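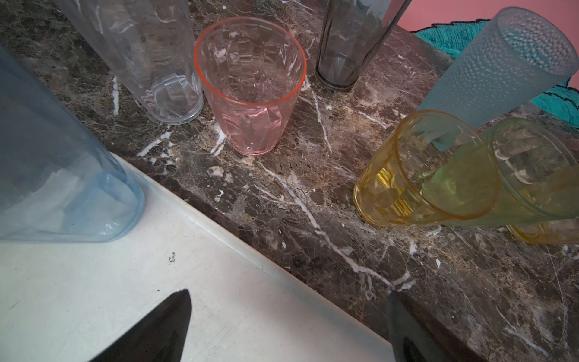

1/ Three weeks with the Wuten gripper kit from Drevusby

I promised a thread when I had enough hours with it, and now I have. I bought the kit with my own money, 600 dollars, in April. In the box: two black fingers, the wrist mount, a small camera and a cable which is too short. I work alone, so please read this as one person's opinion.

2/ My test is always plastic cups. They are cheap and light, and when they are see-through they are very difficult for a camera. On dark marble with white veins it becomes worse, because the stone shows through the cup wall and the software must decide where the cup ends.

3/ Standing cups are the easy part. The arm comes from the side, the fingers close, the cup goes up. A wide cup needs more care. I set the closing force to 3 and left it there. With a higher number the thin plastic bends and you hear it complain.

4/ Cups on their side, one partly over another, are a different story. In my notes the kit often chose the rim of the wrong cup and moved two together. Akua Kpodo wrote to me that she lowers the approach speed for this. I tried it. It is better, but you will need patience.

5/ About the software. Wuten comes with a basic planner, and you can pay extra for the Amissah one. I used the basic planner for the first 16 days and then changed. Amissah is slower to start, but it asks again for a new view when it is not sure. For clear plastic I prefer this very much.

6/ The second part of my test is a more open counter, with fewer cups and a tray in the corner. I want to know if the arm can put a cup on the tray without touching other things. A thin pole on a round base is a good obstacle for this.
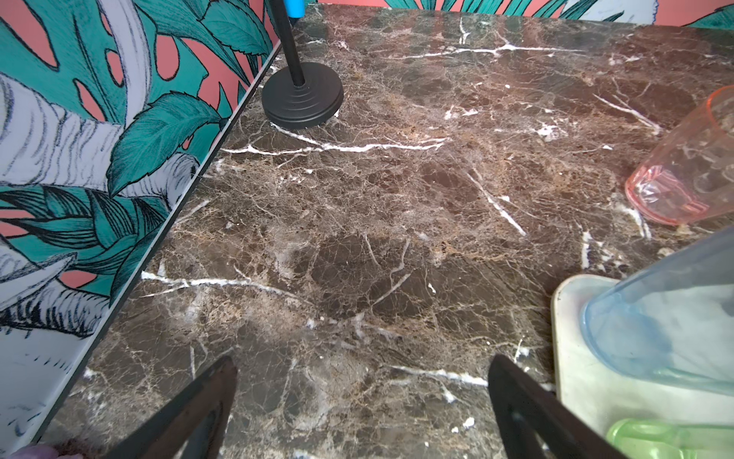
Pink cup on its side, light-blue one on the tray, black stand at the back.

7/ The result with the stand: the planner keeps a big distance from the round base, but it seems to forget the pole when the arm is high. I added the pole by hand as a blocked area. It takes a few minutes and the manual explains it well, on a page I found too late.

8/ Things I do not like. The cable, as I said. The finger tips pick up dust and must be wiped every day. And the support form of Drevusby accepts only 1,000 characters, so I had to send my question in two parts. They answered both parts separately, and the answers did not agree.

9/ Somebody asked me to compare with Cornovora. I had their kit only for a short time, on loan. Their fingers are softer and more gentle with thin cups, but the mount did not fit my arm without an adapter. If your arm is already supported, look at both.

10/ Would I buy Wuten again? Yes, with the Amissah planner and a longer cable from the first day. Next I will try bowls. If you have settings for nested cups, please send them to me, I will test them and write the numbers here.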